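Jamari Tapered Food Cup, Printed, Tall

8 Feb 2024
By Arvo Savolainen

The Jamari tall cup is a single-use container for dry and instant foods. The body is paperboard with an inner coating, rolled at the rim to take a heat-sealed lid. Taper is constant from rim to base, and empty cups nest with a spacing of 6 mm. A stacking shoulder on the inside wall keeps nested cups from binding in the denester.

Cups ship in cases of 300, sleeved in stacks of ten and packed rim down. Leave the sleeves closed until use. Cups stored in the open pick up dust at the rim, and that shows later as leaks in the seal. Opened cases should be used within 28 days.

Outer printing is offset, applied to the flat blank before forming. Gradients and solid darks both hold well. Fine speckle in a dark area will print, but send it as vector or at full resolution. Lid stock is ordered separately under the Trullent line and is not included in the case price.

A clear overwrap can be specified on filled cups. The film is tacked at the base and shrunk in a single pass. Minor vertical tension lines may remain on the body and are not treated as a defect unless they lift from the surface or cross the barcode.

Minimum order for custom print is 44 cases per design. Plain white stock has no minimum. Lead time for custom work begins when the proof is signed, and orders approved before the end of March are run at current board prices.

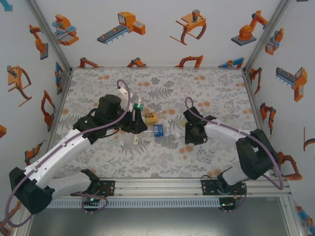
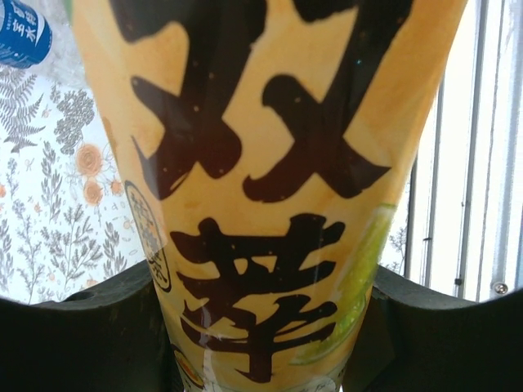
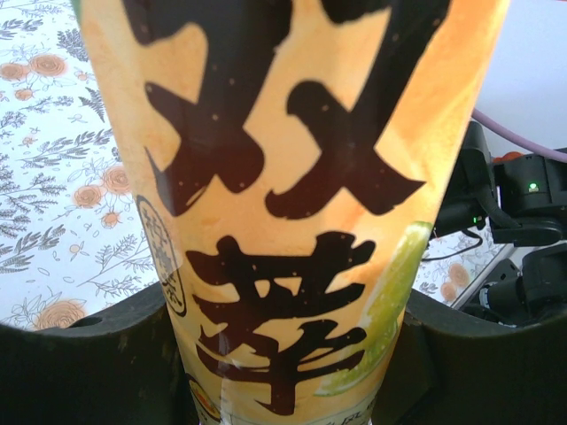 Artwork for the tall cup is drawn on a curved template, and the front panel should be laid out for the width a buyer sees from straight ahead. Large lettering belongs in the center of that panel. Anything placed toward the sides turns away from the viewer, and small type suffers first: the narrow oval seal at the left of the label in the last picture is foreshortened by the curve, and its column of characters with it. A simple shape such as the lime wedge on the right tolerates that position better. Ingredient text, dates and codes go on the back panel, clear of the side seam. Templates for the body and base are sent with the quotation. Loan Đinh checks incoming files and returns marked proofs as PDF.

Contact: Pumside Packaging, print orders desk | © 2024 Pumside | Back to top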